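Border Security Coverage in Local Papers
Larasati Tuhumury and Ilham Oei, 21/10/2019

We read 700 news items on army operations along the border near Trestside. Most of them repeated a ministry statement word for word. Only 28 quoted a second source. 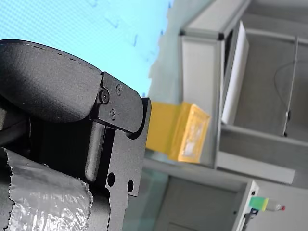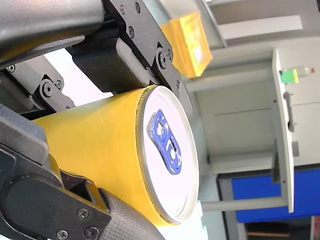

Figures 1 and 2. Black gripper; in Figure 2, with a yellow can.

Casualty numbers were the hardest part to check. Two papers gave different totals for the same September raid, and neither printed a correction. We left both totals out of our table.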